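Skillby Stair: a knotted wool rug drawn from a car park
Project report, second-year textiles
Jihad Nasrallah and Eirini Bakalis

Why a car park

We both grew up going to the Giltley multi-storey. It has a spiral stair tower on the Skillby Road side, poured concrete with the marks of the shuttering boards still showing, and if you look up from the bottom you see the landings turning round each other like slices of pie. Eirini took a photo of it when she was fourteen and had it stuck above her bed for years. When the brief came round asking for a floor piece based on a local building, we had picked the stair before we'd finished reading the page. (We did look at the library and the old swimming baths as well, as we were told to consider three. They're in the sketchbook.)

People in Giltley mostly call the car park ugly. We don't think it is, but we also didn't want to make a rug that argued with anybody. What we wanted was something you could sit on, in colours you'd be happy to live with, that someone who knew the stair would recognise after a minute or so.

Drawing it

The first problem was which view to use. The plan of the tower is a circle inside a square, very tidy, and as a rug it looked like a drain cover. The side view has the long slots where the light comes in and the bands of landings between them. We liked that much more, but it came out as stripes. Lots of rugs are stripes!

In the end we used the view from the bottom looking up, flattened. Each landing became a wedge and each wedge got its own shade, going from a dark brown at the outside to a pale oatmeal near the middle, where the sky would be. We drew it by hand at quarter size, then again on squared paper with one square to a knot, and that second drawing took longer than anything else before the loom. Curves on squared paper turn into little steps. For a few days we tried to hide the steps by making the knots finer, and then Eirini pointed out that we were drawing a staircase. After that we let them be as steppy as they liked and the whole design got better. The edges of the wedges now climb properly.

We simplified a lot on the way. The handrail went early. The pigeons went too, though there is a version with pigeons and Jihad still thinks it was the stronger one.

Yarn and colour

All the pile is wool from Zoubi, who sell ends of cones left over from carpet makers. This was cheap and very exciting and also a bit of a headache, because once a shade is gone it's gone. We spent a happy morning pulling out everything that looked like concrete. There are so many concretes: pinkish ones, greenish ones, one that was nearly lilac and looked wrong on the cone and perfect next to the brown.

We made small wrapped cards, winding the yarn round strips of stiff card in the proportions of the design, and took them to the stair tower to hold against the wall. On a dull day the wall is much warmer than either of us remembered. We swapped two greys for browns after that visit, and dropped a blue we had been fond of. The rust colour in the thin outer line comes from the streaks under the drainage spouts. It's the only strong colour in the rug and it needed to be narrow. In our second sample it was three times as wide and you couldn't look at anything else.

Samples

We knotted four samples before the real thing. The first was too loose and the pile leaned over in all directions. The second was dense enough but we had cut the pile long, and the wedges blurred into each other like a wet painting. The third was close. For the fourth we tried cutting the dark wedges slightly lower than the pale ones, so that there would be real steps in the surface as well as drawn ones, and that was the moment we both got properly excited about it. You can feel it with your feet. With your eyes shut you can find your way in towards the middle.

The difference in height is small. We tried a bigger one on a corner of the same sample and it caught the toe of a shoe, so we went back.

On the loom

The warp is cotton, wound on the big upright frame in the weave room, the one everybody calls Drarkero after the name painted on the top beam. It's old and it creaks, and the tension on the left side needs checking every session. We learned that the slow way. Our first few rows pulled in on the left by the width of a finger and had to come out.

There are 189 rows in the finished piece. We took turns, one of us knotting and the other reading the chart aloud, and swapped when whoever was knotting started making mistakes. Reading is nearly as tiring as knotting. We had a system of calling out the colours by the names we'd given them (biscuit, puddle, kerb, Tuesday) and by the end we could do a whole wedge without looking up. The last row went in on Sun 24 May, in the evening, and we sat on the floor and ate crisps and looked at it.

Cutting off was frightening. The rug relaxed when it came off the tension and for a few minutes it had a definite wave in it. We steamed it from the back, pinned it flat and left it alone over two nights, and the wave went down apart from a slight lift at one corner, which is still there.

The materials and finishing came to 2961 pence between us, most of it warp and backing cloth. The wool was the cheap part.

What we would change

The middle is too small. From above it reads well, but from a chair you see the rug at a slant and the pale part nearly closes up. If we made it again we'd stretch the design along its length, or shift the centre off to one side, so that it opened out from where people sit. We only thought of trying the drawing on the floor once the rug was finished. It would have taken us five minutes with some tape.

We'd also like to try it with the pile cut at three heights. Jihad wants to do the whole thing in one colour and let the heights do all the work, so that you'd only see the stair when the light came in low. Eirini thinks it would look like a mistake in the carpet. We have made a small test square and still don't agree.

The binding is machine-stitched and a bit plain. A hand-worked edge in the rust would have been lovely, and there's enough of that yarn left to do it over the summer.

Next

The rug goes into the end-of-year show in June, on the floor and not on the wall. We asked for that specially, and people will be allowed to walk on it in socks. After that we want to take it to the stair tower and lay it down at the bottom, just for an hour, and look at both of them together. We've started drawing a second piece from the entrance ramp, which has a beautiful long curve and those ridges cut across it for the tyres, and the ridges are practically a weave already.
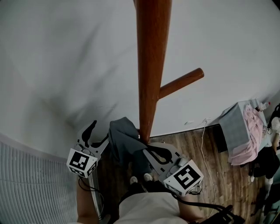
For the ramp piece we're thinking of a flat weave with a raised rib, long and narrow, so it could go down a hallway. The chart is half done. Zoubi have put aside some cones of a very good dark grey for us, and we're going to wind the first warp as soon as Drarkero is free.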